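Setting up your reading group kit, part 2: getting the books and the blog going

Okay, you've got the Plisstead starter box open and the welcome letter read. I've set up 9 of these groups now, so I'll walk you through it the way I do it at home.

1. Pick your first title. I always start people on Hwa-young Ki's Varkalel - it's a novel set in 1910, it moves fast, and even folks who say they don't read history end up arguing over the ending!

2. Fill in the yellow order card. Write the number of copies in the top box and the paperback code in the one under it (I mixed these up my first time and nearly ordered a whole lot of books).

Note: If your group has more than 19 people, use 2 cards. The form really won't take a bigger number.

3. Make your group page on the Plisstead blog. Click Start a Group, type in a name, and leave the comments set to Members Only for now.

Caution: Don't change the group name once you've posted. It breaks every link you've already sent out, and I had to email everybody all over again in January.

4. Post your first question. Keep it short and a little nosy - "Who did you stop trusting first?" got my Jivdale group talking until 9 at night.

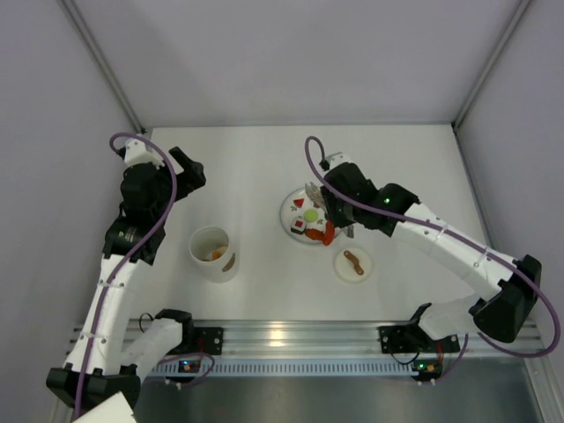

5. Put the author Q&A on your calendar. You can send in 2 questions per group, so let people vote in the comments and then paste the winners into the Ask the Author box.

Note: Spoilers go under the fold. Hit the Read More button before you type anything past chapter 19.

6. Choose your next book before the first one wraps up. We went with Oshima, and I'm already halfway in.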